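I'll admit I went into my chat with Dilani Gamage expecting a sales pitch. She runs the home side of Plimum, a service from a small outfit called Pavetgate that collects recordings of people doing ordinary chores with their hands, then sells them to companies teaching robots to do the same. If you've read my posts on vacuum bots and lawn bots, you know I like to poke at the hardware. With Plimum, the hardware is mostly you.

The deal goes like this. You sign up, a kit comes in the mail, and you get a list of small tasks to do at your own table. You wear a camera on your head and a band on each wrist. You sort things, fold things, put things in boxes. Then you upload it all and get paid by the accepted hour.

"People ask me where the robot is," Dilani told me, laughing. "And I say, well, it's later! First somebody has to show it what picking up a button looks like. We're the somebody."

I asked why anyone would pay for footage of me tidying a desk drawer. She said the drawer is exactly what buyers want. "A factory part is always the same part in the same place. A pile of little stuff from your desk is never the same twice. You reach in and the pile moves, and three things come up hooked together. Your fingers deal with that and you don't even think about it."

Paper clips, she says, are the task everybody underestimates. They're thin, they tangle, and they're a pain to grab one at a time (try it right now, I'll wait).
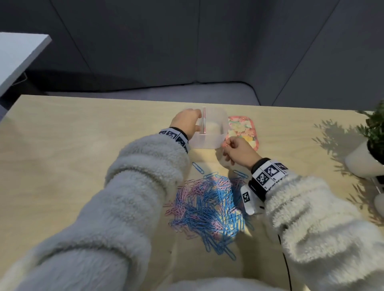
One paper clip at a time, with the patterned bands on both wrists.

The black-and-white squares on those bands were the thing I was most curious about. Dilani explained that software finds the squares in the video and uses them to work out where each wrist is and which way it's turned. So you have to keep them showing. "If your sleeve slides down over the pattern, we lose you," she said. "I've worn the kit in a bathrobe, it's fine, just push the cuff back."

Does it get uncomfortable? A bit, from what I hear. I also talked to Maarten Segers, who has been recording since April and had sent in 80 sessions when we spoke. He was pretty blunt about the first version of the bands. "The strap dug in. I complained, other people complained, and the new one is softer. The cable I still don't love – you learn to route it under your arm and forget it, until you stand up to get coffee."

He does most of his sessions at the same table and says the setup takes him 5 minutes now. The first time took most of an evening. The app didn't want to see his left band, and the help page told him to turn on a lamp, and that was that.

I pushed Dilani on the part that would worry me, which is a camera running in my house. She says you can watch every clip before it goes up and delete whatever you like, and that faces and mail and screens are supposed to stay out of view. I'd still clear the table first. Maarten does his sessions when the kids are at school.

Then there's the kit deposit, and I wasn't crazy about that. It's $11, you get it back when you return the bands, but I think a company asking for my time should just mail me the box. Dilani said she'd "pass that along," so we'll see.

On the buyer side, Plimum sells by the bundle. The starter bundle is 950 clips of tabletop sorting, and she wouldn't tell me who has bought it. She did say the next task list will have more soft stuff in it, socks and dish towels mostly. Maarten has already asked to be put on socks.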